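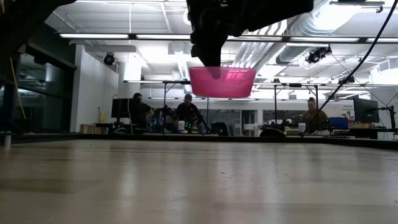
Objet : Re: [levain-liste] Pain de seigle, première fournée

Liis Pärn a écrit :
> Ma pâte colle partout et ne monte presque pas. Je mets 1000 g de
> farine et 14 g de sel. Faut-il pétrir plus longtemps ?

Bonjour Liis,

Bravo pour cette première fournée ! Le seigle colle, c'est sa nature – ne pétris pas davantage, mélange à la cuillère et mouille-toi les mains. Côté sel, monte un peu si tu le trouves fade. Je laisse mon levain 14 heures dans un saladier en plastique, puis 40 minutes en moule avant le four. L'odeur au petit matin, un bonheur ! Raconte-nous la suivante.

Sarmīte Vītola

Liste levain, Gallport – contact : les modérateurs – Haut de page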